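Unit 4: Final circuits and socket outlets

Notes to accompany the second session. Read with the circuit drawings handed out in class.

4.1 What a final circuit is

A final circuit is the wiring between the last protective device and the points where current is used. In a dwelling this usually means the cables leaving the consumer unit for the lights, the socket outlets and the fixed appliances. Everything upstream of the consumer unit is distribution and was covered in Unit 3.

The designer has to settle the load, the cable and the protective device, in that order. The load gives the design current. The device is chosen so that its rating is not less than the design current, and the cable so that its capacity, after correction, is not less than the rating of the device. Students often pick the cable first and work backwards. The answer may come out the same, but marks are given for the order.

4.2 Radial and ring circuits

A radial circuit starts at the consumer unit, passes through each outlet in turn and stops at the last one. A ring circuit carries on from the last outlet back to the same terminals it started from, so that every outlet is fed from both sides.

The ring allows a smaller conductor for a given device rating, as the current divides between the two legs. The division is even only when the load sits at the electrical midpoint. A heavy load close to one end draws most of its current through the short leg, and that leg may then run above its rating while the protective device sees nothing unusual. For this reason large fixed loads are kept off the ring and given circuits of their own.

A ring with a break in it still works. All the outlets stay live and the user notices no change, but the circuit is now two radials on a cable that may be too small for them. Only a continuity test will find the fault.

4.3 Kitchens

Kitchens concentrate portable heating loads in a small length of wall. A kettle, a toaster and a microwave oven may all run within the same few minutes, and diversity figures taken from a bedroom or a hall do not apply. A separate kitchen circuit is normal practice. 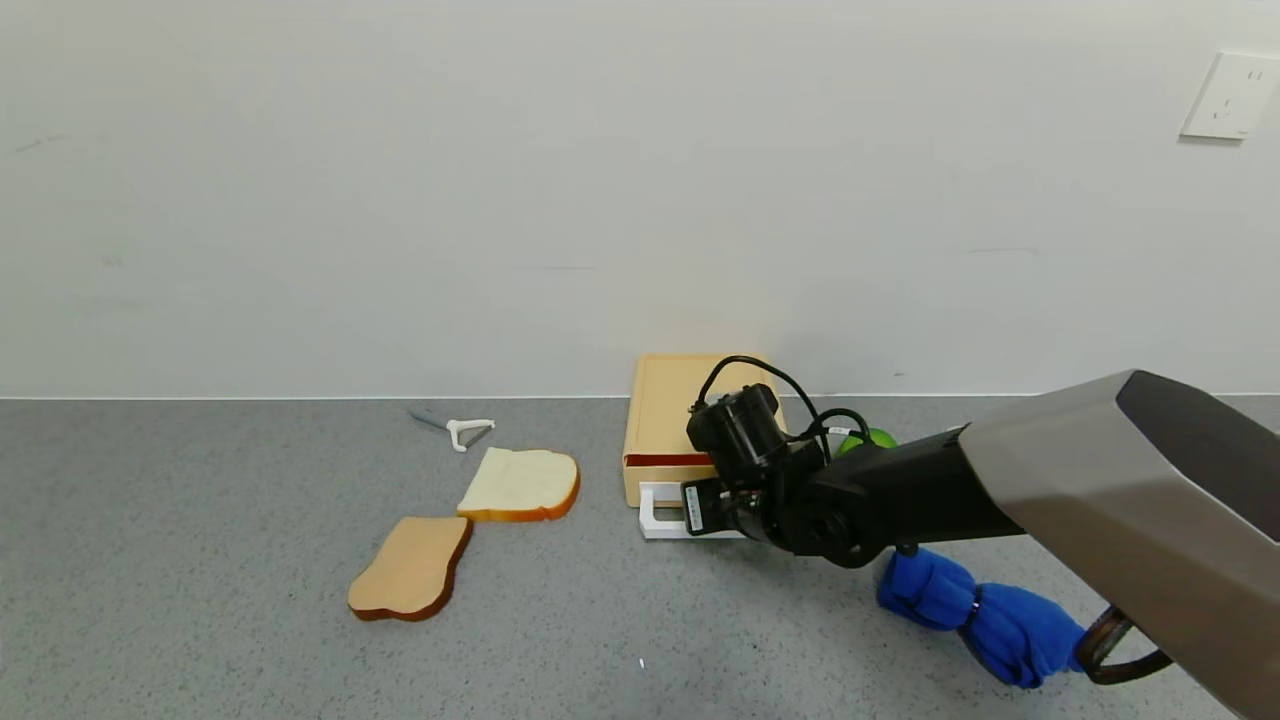 Diversity is an allowance for the fact that not all loads run together. It is applied to the circuit as a whole and never to a single appliance. A load of 900 W at 230 V draws almost 4 A and is entered as such in the schedule, whatever is assumed about the rest.

Outlets that serve a worktop should be kept well clear of the sink and the hob. Outlets for appliances under the worktop are fed through a switch that can be reached without moving the appliance. Cables buried in the wall run vertically or horizontally from the accessory, so that a later worker can judge where they are. Diagonal runs are not accepted in coursework, even where the drawing shows a saving in cable.

4.4 Correction factors

The tabulated capacity of a cable assumes a stated air temperature, one circuit on its own and no thermal insulation. Where the real conditions are worse, the tabulated value is multiplied by a factor below one for each condition:

Ambient temperature
Grouping with other loaded circuits
Contact with thermal insulation

Use the factors that apply to the same length of run. If the grouped section and the insulated section are separate, work out each section and take the worse result – do not multiply the two together.

4.5 Voltage drop

Voltage drop is found from the millivolts per ampere per metre given for the cable, multiplied by the design current and the length of run, and divided by 1000 to give volts. Use the design current here and not the rating of the device. On long radials voltage drop often decides the cable size, and the current-carrying check becomes a formality.

Exercise

The Grullgate house drawing shows a kitchen radial and a ring serving the remaining rooms. Complete the load schedule for both, choose the protective devices and check the voltage drop at the furthest outlet. State every correction factor, including those equal to one. Work in pairs and hand in one schedule per pair.

Corrections to the drawing go to Ritu Bisht. Salim Ondieki will hold the testing practical in the lower workshop – bring your own leads.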